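Hedegaard Tenants' and Buyers' Council Questions "Lasts for Life" Labels on Household Goods

2019-09-04

The Hedegaard Tenants' and Buyers' Council today asked makers and sellers of household goods to stop printing the words "lasts for life" on packaging unless they are willing to say whose life they mean.

The request follows a summer of reading the small print. Council staff went through the labels, leaflets and guarantee cards of goods sold under lifetime claims in shops in the Hedegaard area, from pan handles to shower curtains. The claims were large and the guarantees behind them were small. A garden hose sold by Balina as "the last one you will ever buy" came with a guarantee of 2 years, and the buyer had to keep the original carton to use it. A set of kitchen shears from Plulura was promised "forever sharp" on the front of the card. On the back, sharpening was listed as the owner's job.

"We are asked to believe a lot at the checkout," said Fumiko Yokoyama, who leads the council's label work. "If a company thinks its hose will last for decades, it can put that in the guarantee. Most of them don't, and I would like to hear why."

The council wrote to Balina, Plulura and Paladent in the spring. Balina replied that its wording was "an expression of confidence in the product." Plulura said customers understood the phrase in its everyday sense and did not say what that sense was. Paladent sent a catalog.

It is fair to say that some of these goods may well last. The council has no quarrel with a good hose. Its doubts are about a phrase that costs the seller nothing to print and that, in most of the cases it looked at, the buyer could not hold anyone to. Terms such as "normal use" turned up on card after card and were hardly ever explained. One card left out damage from sunlight, on a chair sold for the garden.

Price is the other sore point. Goods with a lifetime claim often stood next to a plain version from the same maker at a lower price. Staff at two shops, asked what the difference was, read the packaging aloud.

Esben Mikkelsen, who answers the council's advice line, said people seldom call to complain about these claims. "They throw the thing away and buy another one," he said. "By then the receipt has faded and the card is in a drawer somewhere, or it went out with the box. I don't blame them. The sellers must know it too."

A trade reply has already reached the council. Vinzenz Eberhard, speaking for Paladent, said that stricter wording would "punish firms that stand behind their goods" and that a code of conduct drawn up by the sellers themselves would do the job. The council has seen codes of conduct before. The last one ran to 38 pages, and the section on complaints told buyers to contact the seller.

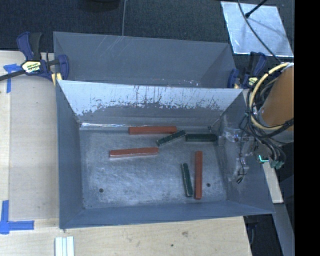

Six red and green sticks in a grey metal bin, with a robot gripper at right

The council is asking for three changes. Any lifetime claim should carry a number of years in the same size of type. The guarantee card should be readable in the shop before the sale - not sealed inside the box. And a buyer who has lost the receipt should be able to use a bank statement in its place.

None of this needs a new law, and the council doubts that one is coming. A proposal to look into guarantee wording was put to the town's trade office last December. The office said it would "take the matter forward." Heiðrún Zoëga, who chairs the council, asked in the summer how far forward it had gone and was told that it was under review.

"I have been told things are under review for most of my working life," Zoëga said. "I'll be pleased when I see a card with a number on it."

Residents who have a guarantee card with a lifetime claim are invited to send the council a copy, front and back, with the price paid if they remember it. Cards for goods that did last are welcome too. The council hopes to collect around 300 before it writes to the trade office again.

Press contact: Mikkel Dalsgaard, Hedegaard Tenants' and Buyers' Council. Copies of the letters to the three firms, and the replies received, are available on request.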